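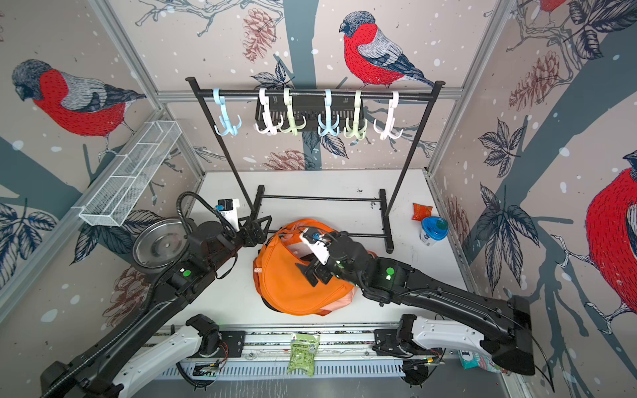 Chapter 5
Hanging Space: Racks, Hangers and Small Baskets

Most of us learn to hang up clothes long before we learn to think about where they hang. Somebody puts up a rail, somebody else buys a packet of hangers, and from then on things go up and come down for years without much thought, until one morning you are late and three hangers come off the rail together with a coat you weren't even after. If you have had that morning, you will feel quite at home in this chapter.

In Chapter 4 we worked through folded storage, and I hope by now your shelves at least are behaving themselves. Hanging storage asks a little more of us. A folded sweater will wait patiently in a pile, but a hanging one needs a rail it can slide along, a hanger suited to its weight, and enough room on both sides that you can get a hand in.

We begin with the freestanding rack, the plainest piece of furniture in this book and one of my favorites. It has two uprights, a bar across the top and a foot that sits on the floor, and you can walk all the way around it if the room allows. Students at our Truritley workshops often want to start with a closet, and I always coax them toward the rack first – a closet has a door, and it is very easy to close a door on a muddle!

Next come the hangers themselves. We will spend a good while on the multi-hook kind, with a loop that goes over the bar and a number of curved prongs underneath. They suit scarves, belts, ties and light bags, and they come in pleasant colors, pale green and light blue and white being common ones. Color can do some honest work for you here. Give the scarves one color and the belts another, and the whole household will soon know where to put things back. Do leave a gap between one hanger and the next, a wider one than you think you need, and try not to fill every prong on the first day.

After that we turn to baskets. A slotted plastic basket fixed to the top bar is handy for gloves and other small things that would only slip off a hook, and the slots let you see what is in it without tipping it out. A wire mesh tray with divided sections does a similar job on a wall, where it takes up no floor at all.

By the end of the chapter you should be able to choose a rack for a given corner, match hangers to what they will carry, and decide what belongs in a basket instead. Before reading on, please set aside 15 minutes and empty one rail at home, however small. Lay everything on the bed and keep it there while you read Section 5.1 – you will want it in front of you.

Words to know in this chapter: upright, foot frame, top bar, prong, divided tray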